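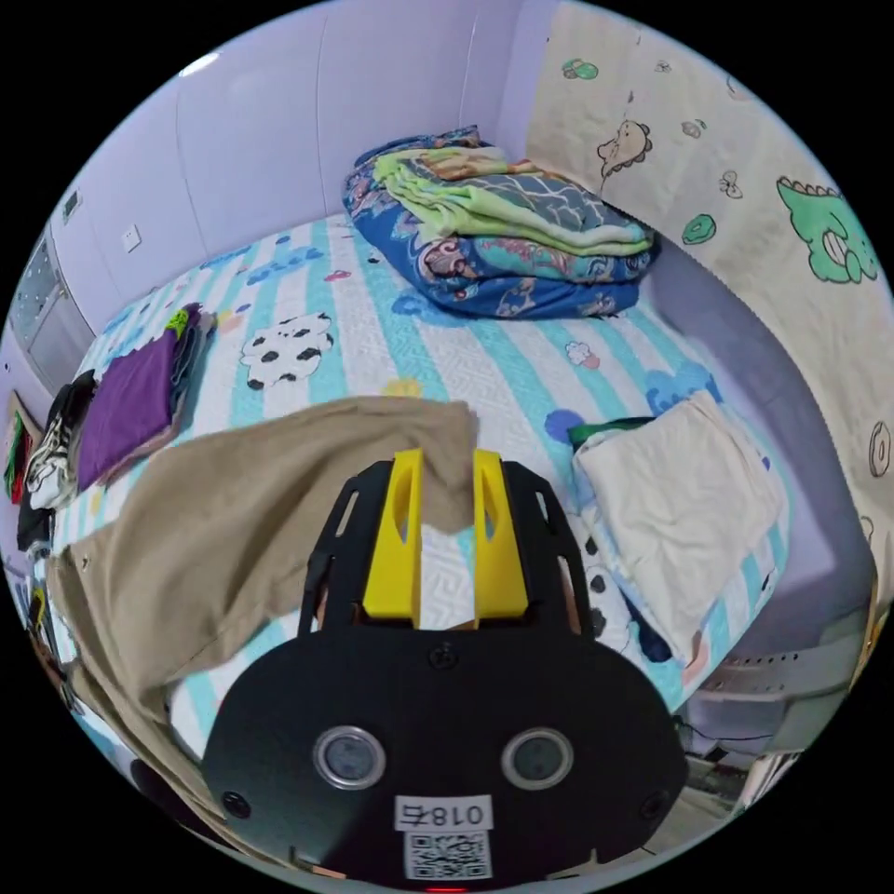
Veronika Sárközi asked on the tracker whether clothes lying on a bed should be labelled as bedding, and the short answer is no. Labels in this set follow what a thing is for, wherever it has been put down. A pair of trousers on a mattress stays in the clothing group. The longer answer is in the section on labels.

Hillstead Bedrooms: notes for users

Version 2

Contents

Hillstead Bedrooms is a set of colour stills of beds and the textiles on them: sheets, quilts, blankets, pillows, pillow covers, and clothes or loose cloths waiting to be folded or put away. It was put together for work on household tidying, in particular for telling layers of cloth apart when they lie on top of each other. All beds are in lived-in homes. Bedding was left as the household keeps it, and no linen was bought in for the purpose.

The set is split into two parts. Zaritz holds beds in use, with at least one item of bedding out of place. Elden holds beds that are fully made. The two parts share no rooms.

Files

Each room has one folder. A folder contains the stills, a plain text file of labels and a short note on the room. The note gives the bed size as reported by the household (single, small double, double), the time of day and the main source of light. Folders are numbered in the order they were received, and the gaps in the numbering are rooms withdrawn at the household's request.

Zaritz has 24 rooms. Elden is smaller and still growing. Most rooms have around 100 stills.

Labels

There are four groups.

Base: fitted sheets, flat sheets and mattress covers. One label per sheet, whatever its pattern. Printed figures such as animals, clouds or flowers are part of the sheet and are never labelled as objects.

Covers: quilts, duvets and blankets. A folded cover is labelled once, along its outer outline, with the tag "folded". Where covers are stacked, each one gets its own label, and the order in the stack is given from the bottom up. Several households keep the folded quilt and blanket at the head of the bed during the day. These are marked "stored", as they are where the household wants them.

Pillows: pillows and pillow covers. A cover with a pillow inside it is one item. A cover lying flat under or beside a pillow is a separate item.

Cloth and clothing: everything else made of fabric. Where a garment can be recognised, its type is given. Where it can't, the label is "cloth, large" or "cloth, small", and any button, rivet or zip that can be made out goes in the free text field. Labellers were told not to guess the garment from the colour.

Known problems

Striped sheets give the poorest outlines. A fitted sheet with broad stripes and a dense filler pattern tends to be split along the stripes by automatic outlining, and cartoon prints near a pillow are often taken for a second pillow cover. All such outlines in Zaritz were redrawn by hand. Those in Elden have not been checked yet.

Folded edges are counted inconsistently. In version 1, some labellers treated each visible layer of a folded blanket as a blanket in its own right. This was corrected in version 2, but the old label files are still in circulation. Check the first line of the label file – it should end in 2.

Pale pillows on pale sheets have soft outlines, and the error grows in rooms lit only by a window. For tasks that depend on pillow position, use the centre point and leave the outline alone.

Pattern names are free text and not reliable. "Paisley", "floral" and "mixed" have all been used for the same quilt by different people. Colour names have the same fault, with teal, turquoise and green overlapping.

Suggested uses

The set is suitable for outlining textiles, for working out stacking order and for deciding which items on a bed are out of place. It is not suitable for judging fabric type. Cotton, polycotton and brushed cotton were not recorded, and care labels were not read.

Do not treat the made beds in Elden as a standard. Households differ on whether the pillow goes over or under the quilt, and whether a blanket is folded away or left spread.

Changes in version 2

Tag "stored" added. Folded covers relabelled. Room notes now give the light source. The Lengyel rooms, which had been listed under Elden, were moved to Zaritz in July because most of them had clothes on the bed.

Reporting errors

Give the folder number, the file name and the label as it stands. Suggested corrections are welcome but should follow the four groups. Requests for a fifth group for soft toys have been noted – for now, soft toys are left unlabelled.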